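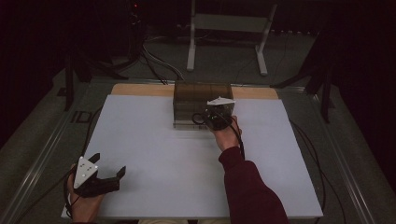
Steson tool library gets its Shukla Street room after all

Well, we've got it! After a whole winter of me going on about this to anyone stuck behind me in the Co-op queue, the Steson tool library has been given the keys to the old reading room on Shukla Street, and the doors open to members in March.

For those who've missed my earlier moaning, the library has been running out of a lock-up behind the Riner garage, open 2 evenings a month and freezing on both of them. You could borrow a hedge trimmer or a tile cutter (I've had the tile cutter so often I feel a bit guilty), but you had to shuffle in sideways to reach anything on the back wall. Membership stood at 270 when the lock-up closed in December and had crept up to 274 by the time I rang to check, so people are clearly still signing up with nowhere to go.

The new place has proper heating, a sink and a front door you can get a wheelbarrow through. It also has nine steps at the back, and I did ask about those. The answer is that the front is level and the back way will be kept for deliveries, so anyone with a pushchair or a bad knee should be fine.

Opening hours will be longer, with a morning session as well as the evening ones. I'd hoped for something at the weekend too, and I gather that's still being talked over. Fees stay where they are for this year. Late returns will be charged again, though, after a long spell of everybody being let off, so do have a look in your shed. I found a spirit level in mine with a library sticker on it and I have no memory at all of borrowing it.

Sewing machines are going on the lending list for the first time, along with a carpet cleaner that I suspect will be booked solid until summer. What they're not taking is petrol mowers, as there's no safe spot for the fuel. If you were planning to donate one, the Olura recycling yard will have it.

There's still painting to do before the opening, mostly the ceiling and that awful green corridor, and spare rollers and dust sheets would be very welcome. You can drop them at the Shukla Street door any evening after six. Knock loudly, the bell doesn't work yet.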